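Home | Projects | Reports | People | Contact
Search this site Go
Print this page | E-mail this page

Trurnetell cloth handling project
Progress report to the Gorholm fund
03/01/2021

Hi all,

You asked for something shorter than last time and with fewer graphs, so I've left the graphs in the shared folder and I'm just going to tell you how it's going. Short answer: folding is good, flattening is a lot better than it was in the fall, and picking one garment out of a pile is still the thing that keeps me up at night.

Quick reminder of where we left off. The last report ended with me complaining that our policy had learned to fold very nicely as long as a person laid the shirt out first, which is a bit like a dishwasher that wants the dishes clean. You wrote back (fairly!) that the proposal promised the whole job, basket to folded, and asked what we'd do about the front half. So that's where nearly all the time has gone since then.

The big change is that we stopped training one model on whole episodes and started cutting the demonstrations into stages. Pick, spread, align, fold. Each chunk gets a stage label, and the same network sees all of them, with the label fed in alongside the camera views and the joint positions. I was pretty skeptical about this. It felt like a step back toward the hand-built pipelines we were trying to get away from, and I said so in a meeting, loudly, and now I have to eat it. With the labels in, the arms stopped doing that awful thing where they'd start folding a shirt that was still in a lump.

We have 1009 demonstrations in the cleaned set now. Cleaned means I've watched every one and thrown out the ones where the operator dropped the cloth and then fished around for it. I kept the ones with a single clean recovery, and I think those are worth more than the perfect runs. When I trained without them the arms would miss a corner, close on nothing, and carry on as if they had it. With them back in, they go and try again. I'd love to put a proper number on that, but the comparison I ran used two different camera positions by mistake, so it isn't a fair one and I'm redoing it in March. 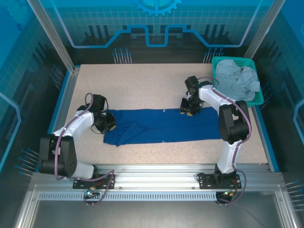
Dark cloth deserves its own paragraph, sorry. Most of our early data was light shirts, and navy and black were hopeless for a long time. The folds just vanish in the camera view, and the model would happily decide that a crease was an edge and pinch it. We tried three things: more light, which gave us glare; exposure changes at training time, which helped a little; and simply collecting more dark garments, which helped a lot and is also the most boring answer. The current set is a much better mix. If I could go back and tell myself one thing at the start of the project it would be to go buy darker laundry.

Now the numbers you asked for. The standard test is 40 trials, with garments the model hasn't trained on, and a trial counts as a success only if the final fold lands inside the template without anybody touching anything. Starting from a flat garment, we got 35. Starting from a garment dropped on the table in a heap, 26. Starting from the basket with several things in it, 10. That last one is what it is. I went back through the basket failures and most of them are the same story: the gripper comes up with two garments, or with one garment and a sleeve of another, and then everything after that is doomed. The folding stage is fine. It's being handed garbage.

What I want to try next is a cheap check right after the pick. Lift, hold, look, decide whether it's one thing or more than one, and if it's more than one, put it back and go again. The Hamdan people have a little classifier for this that they use for towels, and they've offered to share the weights. Towels are easier than shirts (no sleeves, bless them), so I expect we'll need to retrain it, but it saves us starting from zero. I'd budget three weeks. If it works half as well as I hope, the basket number should move a lot, and if it doesn't, I'd like to talk to you about whether we spend the summer on picking alone.

Some housekeeping. Training time is fine; a full run takes 3000 steps per stage before the validation curve goes flat, and letting it go longer made the spread stage worse, which I can't explain yet. Gripper pads are wearing faster than planned and I've moved a little money from travel (ha) to spares. It's within the limits in the grant letter, but I wanted you to hear it from me. Cable routing took up an embarrassing amount of January. A cable that's a bit too tight at full reach changes how the arm moves just enough that the policy drifts, and you will blame the network for a week before you look at the cable. I did, anyway.

The Bravholm comparison is late. The plan was to run our test protocol on their setup so we'd have results from a second site, and we've swapped files and agreed on the garment list, but their enclosure has a different table height and the policy doesn't transfer straight across. I think a small amount of data collected over there will fix it. I don't want to promise a date. It was due at the end of this period and it won't be done, so please mark that milestone as slipped.

Spending is otherwise on track and the sheet is in the folder next to the graphs. The two things I need back from you are a yes or no on the pick check plan, and whether the fund is OK with us releasing the cleaned demonstrations publicly before the paper is out. I'd like to! Other groups have asked, and the stage labels took forever, and it seems silly for everyone to do that part again. The license text is drafted and needs your name on it or a note saying it doesn't.

Videos of all the test trials are up too, including the bad ones. Basket trial 6 is the one to watch if you only have a minute.

Print this page | E-mail this page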